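Tuesday, February 27, 2018
Workshop notebook, glaze bench

Okay, the Wainwright clear. I mixed a fresh batch this morning because the old bucket had settled into a brick at the bottom (my fault, I left it since November and never stirred it once). 674 grams dry, sieved 2 times, and it still felt gritty between my fingers. I sieved it again after coffee and that was much better!

Dipped 11 test tiles, the Pullham stoneware body for most and the leftover Lamville white for the rest. I counted to five on each dip, same as last time. The white ones took the glaze a lot faster than I expected, so I'd go shorter on those. Wrote the dip count on the back of each tile in iron oxide, and if you can't read my writing, come ask me before you guess.

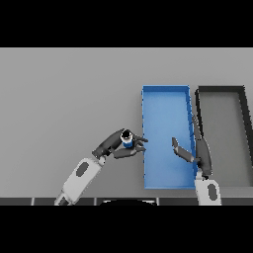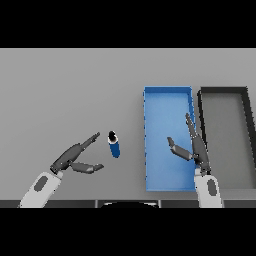
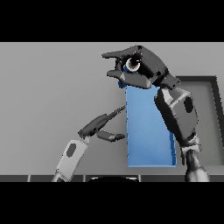 Cone 6 again, slow cool, top shelf and middle shelf only. I want to see if the pinholes follow the shelf or the clay. My money is on the clay, mostly because the Plilstead kiln gave us the same pinholes on the same body and that thing fires nothing like ours. But I said that about the crawling too and I was wrong, so who knows.

Things I keep forgetting: wipe the feet BEFORE loading, and put the witness cones where the peephole can see them. Last firing I had them tucked behind a post and was squinting in there like an idiot.

Also we're low on silica, maybe one more batch in that bag. And whoever has the small whisk, I'd love it back, the drill mixer whips so much air into a little bucket that I have to let it sit overnight.

Kiln is on now. Leave the lid alone until I've looked at it, please. Will glue the tiles to the board once they're out and write up the shelf positions next to them.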